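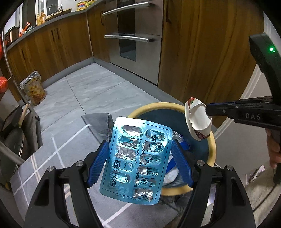
# Throwing out packaging: the questions we keep getting

Last updated 1/26/26

Kurnthorpe is a small household waste site. We don't sell bins or bags, and we have never seen a "miracle sorting system" that survived a month in a normal kitchen. These are the questions readers send most, with the answers we'd give a neighbor.

## Can empty blister packs go in the recycling?

Usually no. A typical blister pack is plastic on one side and foil on the other, bonded together, and most curbside programs can't separate the two. The little triangle printed on some packs tells you what the plastic is. It doesn't tell you that your town wants it.

If your local list doesn't name blister packs, put them in the trash.

## What if I peel off all the foil?

You can try. We did, with a week's worth of packs, and got a sore thumbnail and a pile of foil flakes too small for any sorting line to catch. The leftover plastic is often a type that towns don't collect either. We wouldn't spend an evening on it.

## Aren't there mail-in and drop-off programs?

There are, and some pharmacies have a box. Before you start saving packs in a drawer, ask three things:

- Is the box still there? They come and go.
- Does it take empty packs, or only leftover medicine? These are different boxes.
- Who pays for shipping?

A reader in Dredasness saved 230 empty packs for a drop-off that had closed by the time she got there. If the box is on your regular route, fine. A special car trip for a handful of plastic is hard to defend.

## How do I know a pack is really empty?

Run a finger over every pocket. A torn pocket can still hold half a tablet, and crumpled foil hides more than you'd think. Do this over a counter and not over the bin, unless you enjoy fishing around in there.

Leftover medicine is a separate matter. Take it to a pharmacy or a take-back site. Don't pour it down the sink.

## Should I cut off the label first?

The pack itself has no personal information on it in most cases, just the drug name and the dose. The box or bag from the pharmacy is what carries your name. Tear off that label or black it out.

Keep the pack or the box until you've finished the medicine, though. The expiration date and batch number may be printed there and nowhere else.

## Paper cups are paper. Why can't they go with paper?

Most cups for drinks have a thin plastic lining, or they would leak all over your hand. Some mills can handle that and many won't bother. "Recyclable" on the side of a cup means recyclable somewhere, possibly nowhere near you.

Check your town's list. If cups aren't on it, they're trash. Crushing them first saves a surprising amount of room.

## What about compostable cups and wrappers?

We're not convinced. Most of them need an industrial composter, and plenty of those facilities turn cups away. In November we put 2 "home compostable" wrappers in a backyard heap. They are dirty now, and otherwise the same wrappers.

## Is a bin without a lid a bad idea?

For dry packaging, an open bin is fine and gets used more because it's less fuss. For food scraps, or in a house with a toddler or a dog, get a lid. Anything that has held medicine should go somewhere kids and pets can't reach, even if you're sure it's empty.

## Do I need the liners made for my bin?

Probably not. We compared Werkico's fitted liners with a plain roll of 100 from the grocery store in a round kitchen bin. The fitted ones looked neater at the rim. Both held the trash. A bag that's slightly too big, folded well over the edge, does the job.

## Does the Pai sorting app help?

A little. Its item list has 1,628 entries, and we found blister packs under three different names with two different answers. It also didn't ask where we lived until the end. Your town's own page is uglier and more likely to be right.

## Should I rinse wrappers before they go in the trash?

No. Rinse what you recycle. For trash, the only reason to rinse is smell, and emptying the bin more often fixes that too.

## My town's rules say something different from this page.

Follow your town. Then write and tell us what it says - we add local exceptions when a reader can send the link.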